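Brivik Roof Window Blind, Blackout
Item 2172

In stock, ships from our Cikstead store

I put the first of these up in my own bedroom in December, because I was sick of waking up with the birds, and I liked it so much that I ordered a whole pallet for the shop. So yes, I'm biased!

The Brivik is a blackout blind for windows set into a ceiling or a sloping roof. The fabric runs in side channels, so it can't sag into the room the way an ordinary roller does (I tried an ordinary roller once, with tape, and let's not talk about it). You pull it by the bar and it stays where you stop it, halfway or all the way. For high ceilings there's a pole, sold separately, and please do get the pole if you'd need a chair to reach. I fielded a lot of phone calls about that last year.

Colors: sand, slate, white
Fabric: coated polyester, wipe with a damp cloth
Guarantee: 3 years
Widest size: 1000 mm
Fitting: screws and side channels in the box

Measuring

Measure the inside of the frame, left to right, at the top and again at the bottom, and send us the smaller number. Millimeters, please. If you already have a Drotetti blind up there, read me the code off its little plate and I'll find the matching size. Kanaujia brackets won't fit, sorry, the holes are in a different place.
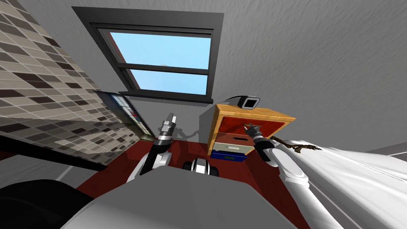 Picking a color is the bit people get stuck on, and I'm happy to chat it through for as long as you like. My own rule is to start with what's already in the room and leave the sofa out of it, sofas come and go. With a dark gray window frame in a pale gray ceiling I'd go for slate every time, so the blind and the frame read as one thing when it's shut. Sand would be my second choice there, to pick up the beige and taupe in the wall tiles. White is lovely in a plain white attic, but it does show fingerprints along the bar.

We'll cut you a free fabric swatch in any color, just ask. Hold it up at breakfast and again in the evening before you decide!

Questions go to me, Emanuel Preda, at the Cikstead counter or through the contact form.

Page updated 3 January 2020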